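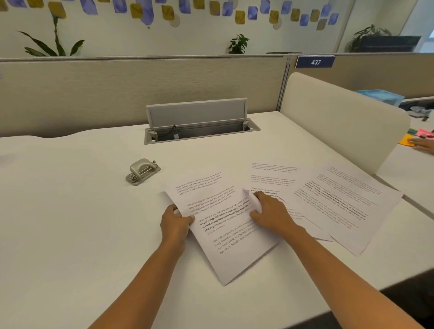

Ausgabe 9, Seite 6

Abheften, knicken, weg damit

Ein Vormittag am Schreibtisch von Elaheh Daneshvar, die für den kleinen Sprachkursverlag Luvberg die Lesetexte betreut. Thema: Papier. Zu viel davon.

2. November 2023

Weißer Tisch, ein Locher, Ausdrucke. Viel mehr braucht sie nicht, sagt sie. »Bildschirm ist zum Schreiben. Zum Lesen brauch ich Papier, sonst seh ich die Fehler nicht.« Seit zehn Jahren geht das so, erst bei Nazari, dann hier.

Der Text, um den es gerade geht, ist ein kurzer Absatz auf Englisch. »Village life is a peaceful, close-knit, and nature-connected way of living«, so fängt er an. Landleben also. Langsameres Tempo, Nachbarschaft, lokale Bräuche, Landwirtschaft. Kein Text, über den man streiten müsste. Gestritten wurde trotzdem.

»Wegen dem Fettdruck«, sagt Daneshvar. Vier Mal steht der Absatz auf dem Blatt, untereinander, damit man vergleichen kann. Im dritten sind etliche Wörter fett, unter anderem »local traditions« und »primary«. »Die einen wollen nur die Vokabeln hervorheben. Die anderen gleich den halben Satz. Und dann ist ›way of living‹ mit drin und der Punkt und der nächste Satzanfang auch noch, da liest doch kein Mensch mehr drüber weg. Das schreit.«

Ihre eigene Meinung? Kurze Pause. »Sparsam. Drei Wörter pro Absatz, Schluss.«

Was durchgefallen ist, wird zerknüllt oder geknickt. Das hat System, behauptet sie. Geknickt heißt: kann als Schmierpapier noch dienen, Rückseite. Zerknüllt heißt Altpapier, endgültig. »Ich muss das sehen können. Ein glattes Blatt nehm ich sonst nachmittags wieder in die Hand und korrigiere die falsche Fassung. Ist mir im Juni passiert, beim Setau-Heft. Eine ganze Lektion.« Wie das ausging, will sie nicht erzählen. »Wurde nachgedruckt. Nächste Frage.«

Nächste Frage: der Locher. Silbergrau, Metall, oben der gebogene Hebel. Den gibt sie nicht her. »Die aus Plastik halten bei mir ein halbes Jahr. Der hier ist älter als der Verlag.« Wichtig sei der Abstand, sagt sie, einmal richtig einstellen, dann Finger weg. Kolleginnen, die ihn ausleihen und verstellt zurückbringen, kennt sie mit Namen. Die Namen bleiben aus dem Artikel raus, war Bedingung.

Gelocht wird nur, was gilt. Pro Lektion eine Mappe, vorne die gültige Fassung, dahinter die vorletzte. Ältere nicht. »Früher hab ich alles aufgehoben. Schrank voll. Dann Umzug, und ich stand da mit den Kartons und hab gedacht, wozu.« Seitdem gilt die Regel mit den zwei Fassungen. Streng? »Nein. Doch, ein bischen.«

Der Tisch ist übrigens groß, und das muss auch so, findet sie. Blätter nebeneinander, schräg, übereinander, egal, Hauptsache man kommt ran. Ablagekörbe mag sie nicht. »Da stirbt das Papier drin.« In der Tischplatte sitzt eine Kabelklappe, grauer Deckel, die steht bei ihr meistens offen. »Ich zieh ständig am Ladekabel. Zumachen lohnt nicht.« Hinten die beige Stoffwand, niedrig. Man hört alles, sagt sie, stört aber nicht, beim Lesen hört sie sowieso nichts.

Und der Inhalt? Glaubt sie das mit dem friedlichen Dorf? Sie lacht. »Ich komme aus einer Großstadt. Im Text steht was von guter Luft und weniger Stress. Kann sein. Meine Schwester wohnt auf dem Land und hat jeden Tag Stress, mit dem Bus nämlich.« In der Übung zum Text dürfen die Lernenden deshalb auch widersprechen, das hat sie durchgesetzt. Die Lektion erscheint in der Reihe Liltier, Niveau mittel, der Termin steht noch nicht fest.

Zum Schluss noch ein Rat für alle, bei denen sich die Ausdrucke stapeln? »Datum drauf, bevor man druckt. In die Fusszeile. Mach ich selber auch nicht immer.« Dann muss sie weiter, Lektion neun wartet.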